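The Gripper Shift
At Rivmont, the housekeepers clear tables with a tool in hand now, and a robot is supposed to learn from it

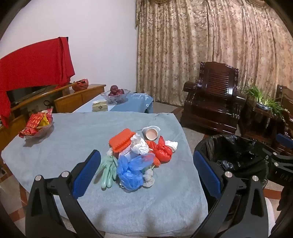 A table waiting to be sorted at Rivmont: paper, bags, rubber gloves, a cup on its side.

Mahlet Fikre used to clean rooms. She still does, sort of. Her shift starts at 7 a.m., same as before, same locker. Then she picks up the gripper and clears a table. Then another one.

Rivmont rents out furnished apartments, 226 of them, and in October it signed on with Irnik, a small robotics firm that wants a machine able to tidy a living room. Tissue in the trash, pouch back on the shelf, gloves put aside for washing. Easy for Fikre. For a machine, a mess.

So the housekeepers show it how. Every grab is recorded, the good ones and the fumbled ones. The target is 100 clearings per person per week. Fikre hit 49 the first week and went home with a sore wrist.

"You think you know how you pick up a bag," she says. "Then you have two fingers and you don't know anything."

Tied bags are okay, she says. Go for the knot. Tissue is fine if you don't squash it. Gloves are the worst, they fold over and one slides off while you're lifting the other.

The pay is better, a little. Recording hours count as skilled work under a deal that Obsa Abera pushed through for the cleaning staff. He wanted more. He wanted it in writing that no one loses hours if the robot ever shows up for real, and what he got was a promise to "consult". He says the word slowly, twice.

Sheena Sutherland runs operations at Rivmont and doesn't dodge the question. Will there be fewer housekeepers? "Fewer doing that part," she says. Beds and bathrooms stay with people for as long as she can see. Common rooms, maybe not. She has a budget meeting in ten minutes and takes the stairs.

Not everbody signed up. Adanech Sisay tried it for two mornings and asked for her old floor back. Too slow, she says, and too quiet. She missed working in a pair, talking the whole way down the hall. On the recording shift you work alone, one person to a room.

Gebremedhin Wubshet went the other way. He was a night porter, now he checks the recordings, 849 so far, and marks the ones where somthing slipped. He can tell his coworkers apart by how they go in for a cup. Fikre comes from the side. He hasn't told her yet.

She's on her third table by then, and there's one more before lunch.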